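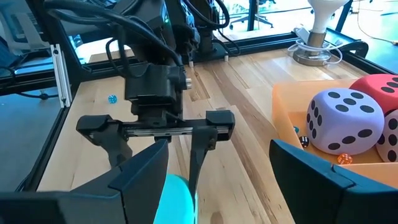

Members of the Skarbridge robotics club visited the Hutsuliak lab in Alunville in February. Orest Hutsuliak met the group at the door and gave a short talk on how the arms learn from people who steer them by hand. The club had sent 100 questions ahead, and he got through most of them. 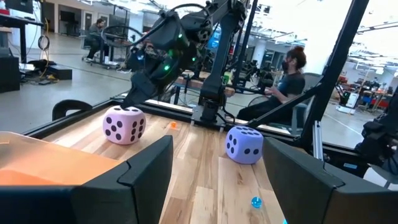 Sorting is the lab's main project this year. Myroslav Mykhailiuk explained that foam dice are light and easy to grip — the small hard ones, like the translucent blue one on the table, take more care. Vasilis Stojanovska has the sign-up list for the next visit.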